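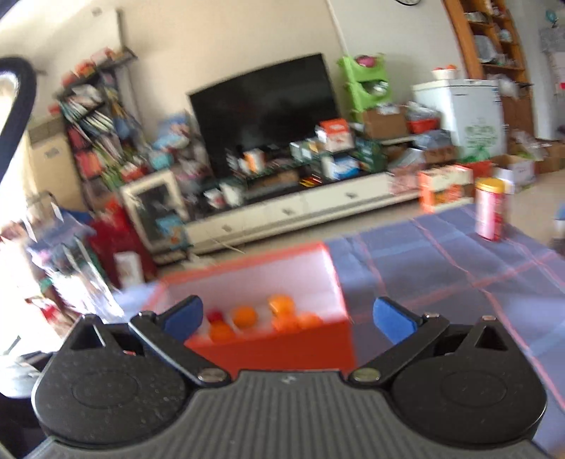
Endberg Looks Again at the Packages It Throws Away
November 12, 2020
Features | Consumer Affairs

Shoppers in the Endberg district have long complained that goods arrive in more packaging than they need. A program run by the regional trade association Nitside has begun to address the matter, and its first results are now under review.

Under the program, which opened in September, 9 retailers agreed to take back clean boxes at the counter and use them again. Customers receive a small credit on their next purchase. The association reports that 900 boxes were returned in the opening month, of which 300 were too worn for a second use and went to the paper mill at Wodarell.

Retailers have raised two concerns. The first is storage, as many shops on the older streets have no back room. The second is appearance. Gift sellers in particular hold that a customer who pays full price expects a new box, with crisp corners and an even color inside and out.

Sqalli, a stationery firm and one of the earliest members, has responded by marking its reused boxes with a plain stamp under the lid. The firm states that few customers have asked for a new box instead, although it expects this to change during the holiday season.

The association will decide in the new year whether to extend the program to grocers. Food packaging falls under separate health rules, and any extension would require the approval of the district office. Retailers wishing to join may apply in writing to the Nitside secretariat.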